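Publications > Grolent Reports > Whiteley and Garside > Section 4

4.2 Picking from a lined bowl

The second task set used a wide white bowl lined with crumpled tissue paper. We chose the liner on purpose, as loose paper near the rim changes shape when touched and upsets the depth estimate. Fruit was piled in a mound, and in part of the set a wedge of cheese was added.

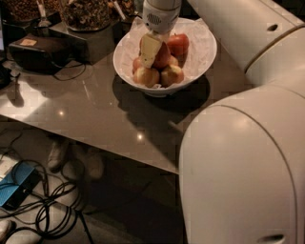

Each policy was given 200 attempts. The Lightfoot baseline plans a grasp once from the head camera and then closes the gripper without looking again. Our method, Gistow, re-estimates the target outline during the approach and can back off if the paper moves.

Figure 6. Head camera views from the bowl task, with the arm at the bowl (first) and to its right (second).
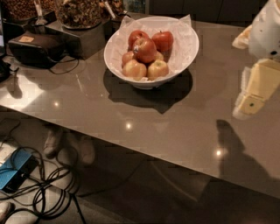
Training used 821 demonstrations recorded at the Altholm site, none of which had a liner. Apples of similar colour lying against each other remained the main source of error for both policies. We reran 20 of the failed attempts with a plain bowl, and the outline errors were smaller but did not go away. Grip force was left unchanged throughout.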